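Skimura Goal Planner, Reviewed After a Full Quarter

I run a small bookkeeping business in Clastville, and I've bought more planners than I care to admit (my husband has stopped commenting). So when a client raved about the Skimura, I ordered one the same night, and I've now been living with it long enough to say I'm very fond of it, with a couple of grumbles.

It costs $40 and covers 75 working days, one page to a day. Each morning you write down a single goal, and under it there's room for 4 smaller tasks and no more. I fought with that for the first week or so! I'm a list maker by nature, and my old Sillus planner let me pile on as much as I liked, but I finish far more of what I write in this one. The Friday review takes me 30 minutes with a cup of coffee, and I've come to look forward to it.

Now the grumbles. The paper is thin, and my favorite gel pen shows through. There's also no page for money at all, which seems odd in a planner sold to business owners, so I keep my invoices in a separate notebook.

Would I buy it again? Yes, and I already have a second one set aside for July. If you work for yourself and your days tend to run away from you, I think you'd like it too.

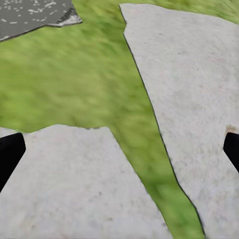 Stone slabs and green grass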